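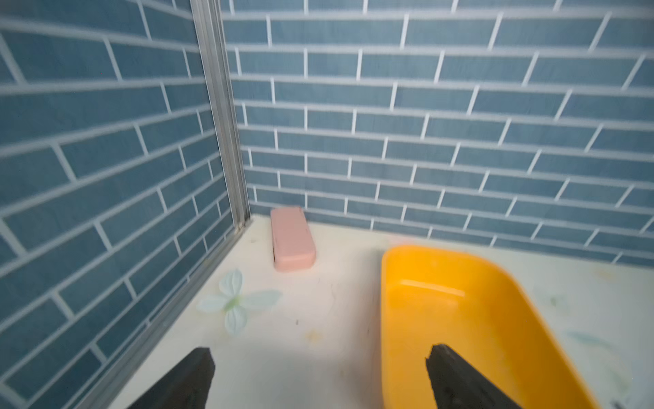
Tile-effect wallpaper

Print this article | E-mail this article

Tile-effect wallpaper is a wall covering printed with the pattern of ceramic tiles and the lines of grout between them. It is used in kitchens, hobby rooms, craft corners and other small work places where the look of a tiled wall is wanted and real tiles would be too heavy or too expensive. The most common pattern is the subway tile, a rectangle laid in staggered rows like bricks. Blue tile with white grout is one of the usual color combinations, together with plain white and pale green.

Names

In shops the same product is sold as tile paper, brick paper or mock tile. The word "brick" refers in this case only to the arrangement of the rows. In the district of Pemiseck the older people call it "kitchen paper," a name that causes some confusion with the paper used for drying hands.

History in Pemiseck

A printed tile pattern was made in Pemiseck by the firm Tindow, which had before produced shelf lining. The first rolls were made for rented rooms, where the tenants were not permitted to fix real tiles. According to the notes of Keith Treloar, who kept the pattern books of the firm, the first order was for 132 rolls, and the second, in June of the next year, was for 152. Later the firm Lolosham bought the printing rollers and moved them to Ellery. At its best period the Ellery works sold around 4000 rolls in a year. The catalog of Lolosham had eight tile patterns, of which the blue one stayed longest in production.

Hanging

The rows must meet at the same height on both sides of a corner. For this reason the paper is usually started in a corner and continued outward. A pencil line is drawn first with a level, and one row of grout is placed on it. Vaughan Fairweather, a paper hanger from Ellery, recommended to cut each length one full tile longer than the wall and to trim it at the bottom after it is pasted.

Inside corners can be finished with an aluminum strip, which covers the cut edges of the two sheets. A thinner metal trim may be used along the bottom, between the wall and the floor or table surface. The trim is cut with a fine saw and the ends are filed smooth before fixing.

Use with other patterns

Tile-effect paper is often seen together with a second printed surface. A pale floral print is a frequent choice, with roses, leaves or butterflies on a cream ground, and it softens the straight lines of the wall. Small objects on such a surface are mostly kept in one plain color, for example a yellow tray, a pink box or a pink holder for pens. Malsha Selvanayagam wrote in her guide to small work rooms that strong plain colors are easier to find with the eye when both the wall and the table are printed. 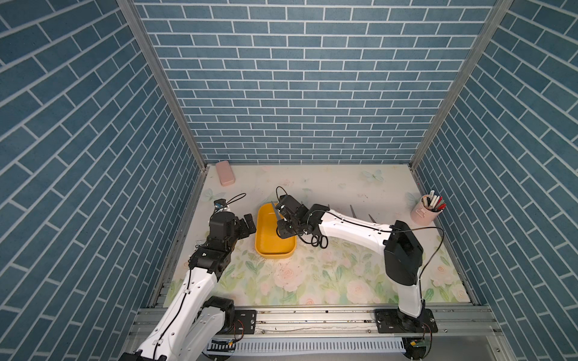 The same guide advises to put the pen holder near a side wall and to leave the middle for the tray and the tool in use, such as a pair of scissors. Paora Nepia did not agree with this and preferred the back corner for all standing objects.

Care

The paper can be wiped with a soft cloth that is only slightly damp. Pale printed surfaces under it show powder, smudges and yellow stains sooner than the blue wall does, and they should be cleaned separately. Abrasive powder removes the print from both.

See also

Shelf lining; Corner trim; Floral print; Desk tray

Contact the editor: Carleen Fairweather | Copyright Pemiseck Household Encyclopedia. All rights reserved. | Back to top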